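Can a machine do the chores yet?

I get asked this more than anything else, mostly by people who have seen a video of a robot folding a shirt and want to know when they can buy one. My answer in August is the same as it was in spring. Some chores, some of the time, if you set things up for it and stay close by.

I work at Heststead, a small shop in Plaltarville that tries out arms on ordinary jobs. Before that I spent a long time at Grudell on a packing line, so I came to this knowing the jobs better than the robots.

Wiping a flat counter is fine. Moving cups from a rack to a shelf is fine as long as the cups match. Loading a dishwasher is slow and I would not leave it alone with anything I liked. Laundry is still bad. A towel goes okay, and a fitted sheet is hopeless.

Shop-floor work is closer than housework. Parts come in the same shapes every day, and you can decide where they sit. We had a run of 1000 pick-and-place tries on one plain part over the summer and 264 of them needed a person to step in. That sounds poor, and for a factory it is. The same job a year earlier was so unreliable we didn't bother keeping count.

What trips the arms up is small stuff. Anything clear or shiny is hard to judge for distance. Anything light gets knocked before it gets gripped. Cables snag. Two arms working in a tight space have to stay out of each other's way, and most of the slow motion people complain about comes from that.

Caradog Maddocks, who I used to work with at Grudell, thinks we should quit on two arms and do everything with one and a good clamp. For a lot of shop jobs he's right. A clamp costs very little and never drifts. But in a kitchen you hold the jar with one hand and turn the lid with the other, and I don't want to bolt a clamp to my counter.

The other question is price. I don't have a good number. The Llewellyn place across town was quoted for a single arm and decided to keep paying a person, and I would have done the same.

So if you're waiting for one to clean the house, keep the vacuum. If you run a bench with the same few parts on it all day, it may be worth a look now.

The bench job at the moment is small green pieces with a metallic peg on top, one arm from each side.

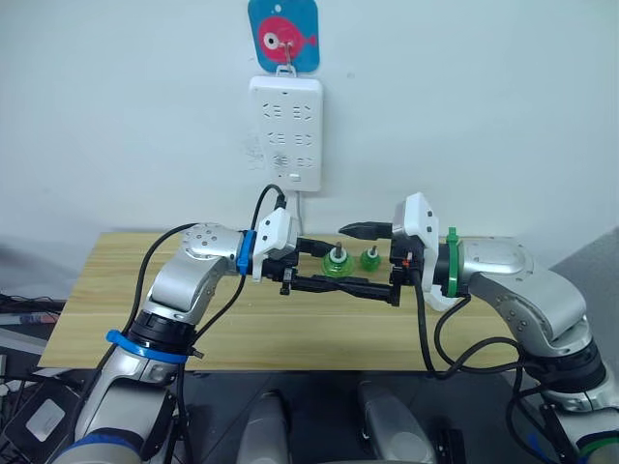
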